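접이식 휠체어

접이식 휠체어는 좌석 아래의 X자형 버팀대를 이용해 좌우로 접는 수동 휠체어이다. 병원 복도와 승용차 트렁크에서 흔히 볼 수 있으며, 트렁크에는 대개 생각만큼 잘 들어가지 않는다.

구조
금속관 프레임에 천으로 된 등받이와 좌석을 걸고, 큰 뒷바퀴와 작은 앞바퀴를 단다. 바퀴는 모두 4개이고, 쇼핑 카트와 마찬가지로 그중 하나가 유난히 고집을 부린다. 등받이 위쪽 양옆의 손잡이는 보호자가 미는 데 쓰며, 외투와 장바구니를 거는 데는 더 자주 쓰인다.

접기와 펴기
접을 때는 발판을 올리고 좌석 천의 가운데를 위로 당긴다. 펼 때는 좌석 양쪽 관을 손바닥으로 누른다. 이때 손가락으로 관을 감싸 쥐면 안 된다는 사실은 보통 한 번에 배운다.

병실에서의 사용
침대 옆에 댈 때는 침대 바퀴와 휠체어 바퀴를 모두 잠근다. 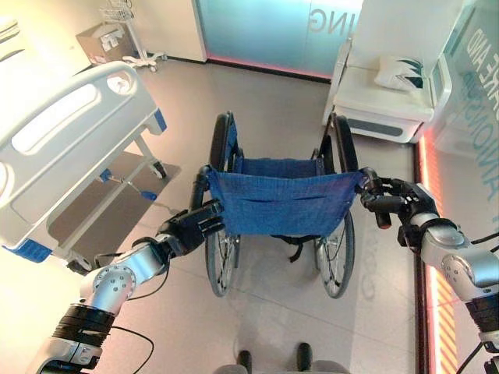
등받이 천은 오래 쓰면 늘어져 앉은 사람의 자세도 함께 늘어진다. 천만 따로 갈 수 있는 모델이 많지만, 병동에서는 방석을 하나 더 얹는 방식이 오랫동안 선호되어 왔다.

같이 보기
전동 휠체어, 보행기, 병원 침대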